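# Clirholm Wood Finish Notes

A plain-text set of records on how oil and wax finishes hold up on kitchen boards, shelves and small tables.
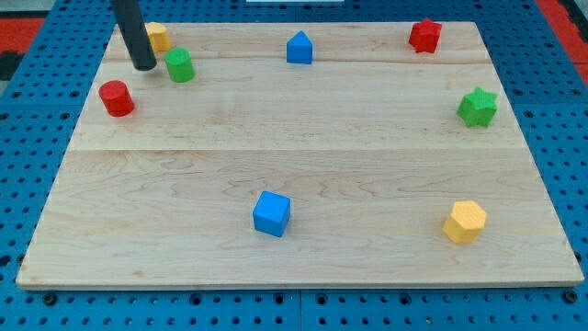

*Pale joined-plank board with small colored blocks on top.*

Last edited Nov 21, 2019. Maintained by Menaka Gunawardena.

## What is in here

The main file is `finishes.csv`. It has 169 rows, one for each test piece. Most pieces are offcuts from the Ferklow shop, with a smaller batch from Jeltham that arrived in April. Each row gives the species, the finish, the number of coats, and a short note on how the surface looked after use.

- `finishes.csv` — the records
- `species.csv` — short codes for the woods
- `notes/` — longer comments, one text file per finish
- `old/` — the first version of the table, kept for reference only

## Columns

| Column | Meaning |
|---|---|
| `piece_id` | Letter for the source (F or J) and a number |
| `species` | Code from `species.csv` |
| `finish` | Name of the finish as written on the can |
| `coats` | Whole number, 0 for bare wood |
| `grit` | Last sandpaper used before the first coat |
| `water_mark` | none, faint, clear |
| `feel` | smooth, dry, tacky, rough |
| `comment` | Free text, often blank |

## How the pieces were prepared

Every piece was sanded by hand and wiped down with a dry cotton cloth. The final grit is 400 for the Jeltham pieces. Ferklow pieces vary, so check the `grit` column before you compare the two groups. Coats went on with a rag, and the extra was wiped off after 11 minutes. Pieces dried flat on strips overnight between coats.

For the water test, a glass with a wet base was left on the piece for nine hours. I then let the wood dry for a day and wrote down what was left. The three levels are judged by eye under a desk lamp. Faint means you have to tilt the piece to find the ring.

## Known problems

- Hard wax from the Sikder tin is entered under two names, `sikder wax` and `sikder hard wax`. They are the same product.
- Soft and hard maple share one code. The shop did not keep them apart and I can't sort them out now.
- Some early rows have `feel` left empty. Treat these as missing. They do not mean smooth.
- Dark woods are hard to judge for water marks. I would not lean on the walnut rows much.
- Glue seams take up oil differently from the wood next to them. Where this showed, it is in `comment`.

## Using the data

Copy it, change it, print it out for the shop wall. Please keep the name of the collection with it if you pass it on. If you add rows, start a new source letter and leave F and J as they are.

Corrections are welcome as a patch or a plain email. Include the `piece_id` — the row order changes whenever I sort the file.

## To do

- Merge the two Sikder names
- Add a column for room temperature
- Type up the rest of the beech comments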